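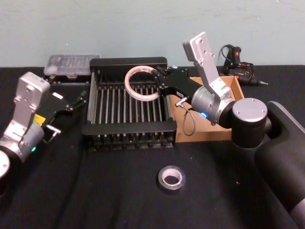 Both arms at the bench, with the clear tape over the dish rack.

I've been meaning to write up the house rules for our two-arm bench since December, when Trudy Ormsby asked me for a copy and I had to admit they lived on a whiteboard and in Lindsay Bolger's head. She was setting up something similar at Vostley and wanted to know what we do before, during and after a recording session. What follows is more or less what I sent her, tidied up a bit.

None of it replaces the proper safety standards. You still need a risk assessment for your own cell, done by someone who knows the robot you've bought and the relevant standard for where you live. Our rules sit underneath that and mostly cover the things a standard leaves to you.

Clear a margin around the work. Anything that isn't part of the task goes to the back or the sides of the table, and if the arms can reach it, it counts as part of the task whether you meant it to or not. We used to argue about this. Merle Partington wanted a completely bare table and I wanted a few ordinary things left on it, as a kitchen or shed bench would have. We settled on letting things stay provided they're written on the session sheet.

Hot tools are unplugged at the wall before the arms are powered. Glue guns, soldering irons, heat guns, all of it. Coil the cord and keep it tied. A loose cord across the table is the quickest way I know to drag something heavy onto the floor.

Cables on the arm itself get checked by hand. Move each wrist slowly through its full range with the drives off and watch what the cable does. A bit of slack is needed or you'll pull a connector out, but a big loop will catch on a box corner or a rack upright sooner or later. Isla Sutcliffe marks her slack with a dab of paint pen so she can tell if it has crept. I haven't got around to doing that on mine and I should.

Agree on who has the stop button. One person, named out loud, and they don't do anything else. If they need to answer the phone, the session pauses. When Rochelle Ngata ran the bench at Drorkisard she made people physically hand over a lanyard, which I thought was a bit much until I worked there.

Hands stay out while either arm is live. It's easy to watch the arm that's moving and forget the one that's waiting. An arm that's holding still with its gripper open is not a parked arm. If you want to straighten a rack or pick up something that has rolled away, stop both.

Keep the grip force as low as the object allows. Tape rolls are good for practice here – they're light, they don't break, and they show you quickly if the gripper is squeezing too hard or holding too close to the edge. Dish racks are less forgiving. The wires are thin and an arm pushing down on one can bend it without anyone noticing until the next plate won't fit.

Label everything, including the runs you'd like to forget. We did 109 runs in our first proper block and threw out 28 of them, and for a good while we couldn't say why we'd thrown out half of those. Now the reason goes on the sheet before the next run starts. A failed attempt with a note on it is still worth keeping. The Iltinau sheets have a column for it, and I copied their layout.

At the end of the day, both arms go to their rest position, drives off, then mains off, in that order. Wipe the gripper fingers if you've been handling tape.

Trudy has since added a rule of her own about food on the bench, and Lindsay wants one about music. I'll put up the sheet template once I've fixed the margins on it.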